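Speaker notes: back-channel talks and what the public readout leaves out
Session two, afternoon. Speaker: Nelli Sjöberg. Chair: Ankit Bhardwaj.

Slide 1. Title. Leave up while people sit down. Thank Ankit. Say that questions are taken at the end, except for points of fact, which can be raised at any time.

Slide 2. Scope. The talk covers the border and transit negotiations between Orkolov and Pleltix, from the first closed meeting to the signing of the interim protocol. It does not cover the earlier fisheries dispute. Anyone who wants that should read the Shakya paper in the conference folder.

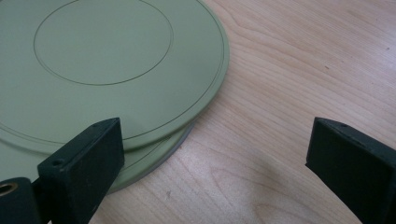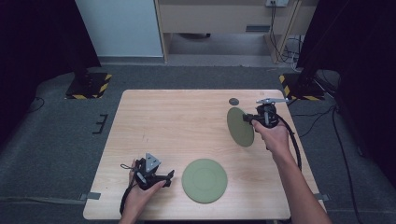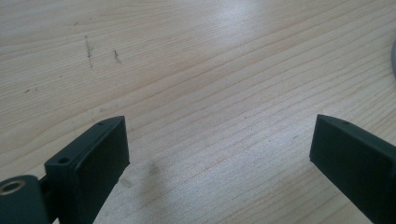 Slide 3. Terms. Define three terms before going further. A readout is the short public statement each side issues after a meeting. A non-paper is an unsigned text handed over without official standing. A closed session is one with no press and no agreed minutes – each delegation keeps its own notes. Ask the room to hold on to the last point, as the Pavthorpe material depends on it.

Slide 4. Timeline. Keep this short. Preliminary contact was made through the two transport ministries, and the foreign ministries came in later. The order matters. Transport officials had already settled the technical annex on axle weights and customs seals when the political advisers arrived. The advisers then reopened the annex. Pause on this. Much of the later delay comes from that one decision.

Slide 5. The Pavthorpe round. Four closed sessions were held at Pavthorpe. Both sides issued readouts after each of them, and the two versions agree in full on only two occasions. Do not read the texts aloud. Point to the shaded lines and let people compare for themselves.

What to draw out:
The Orkolov readouts name the subjects discussed but give no positions.
The Pleltix readouts give positions but attribute them to "the parties", which hides who proposed what.
The word "constructive" appears in the texts that matched and is missing from the others. Treat with caution. The sample is far too small for a general rule.

Slide 6. Domestic pressure. The Orkolov delegation blamed the slow pace on political divisions in the Pleltix assembly. There is some support for this. The opposition had tabled a motion requiring any transit agreement to be ratified by a full vote, and the Pleltix negotiators could not promise a date while it was pending. The Pleltix side used the same motion as cover, however. Its own internal guidance, released in December, shows that the delegation had been told to avoid a date in any case.

Mention here that we have no matching document from Orkolov. The comparison is lopsided and the audience should be told so. If asked whether a request was made: yes, it was refused, and the appeal is still open.

Slide 7. The non-paper. Show the five headings only: transit fees, inspection rights, dispute procedure, military goods, duration. The fourth heading is where the talks stalled. Orkolov wanted advance notice of all military goods in transit. Pleltix offered notice after the fact. The interim protocol avoids the question by leaving military goods out of its scope, and existing practice continues. This was presented in both capitals as a success, with slightly different wording.

Slide 8. Method. Go slowly, this is the part students ask about. Each readout was coded by two readers working apart. Where they differed, the passage was discussed and the reason for the final code was written down. Translations were checked against the original by a third reader. Coding was done at sentence level – paragraph level was tried first and dropped, as single paragraphs often carried two unrelated subjects.

Known weaknesses:
Readouts are drafted for a home audience and say little about tone in the room.
Interviews were carried out after signing, when people had reasons to recall the talks kindly.
One interviewee later withdrew consent. Those passages have been removed and no claim in the paper rests on them.

Slide 9. Findings. State them plainly. First, differences between readouts followed the subject more closely than the state of relations. Fees produced agreement even in bad weeks. Military goods produced disagreement even in good ones. Second, the level of the delegation had little effect on the amount of detail published. Third, reopening settled technical text cost more time than any political dispute in the record.

Slide 10. Open points. Whether the dispute procedure will be used is unknown. No case has been brought. The protocol lapses unless renewed, and neither foreign ministry has said who would lead a second round.

If short of time, drop slide 8 and refer people to the method section of the handout. Do not drop slide 7.

Slide 11. Contact details and reading list. Hand back to Ankit for questions.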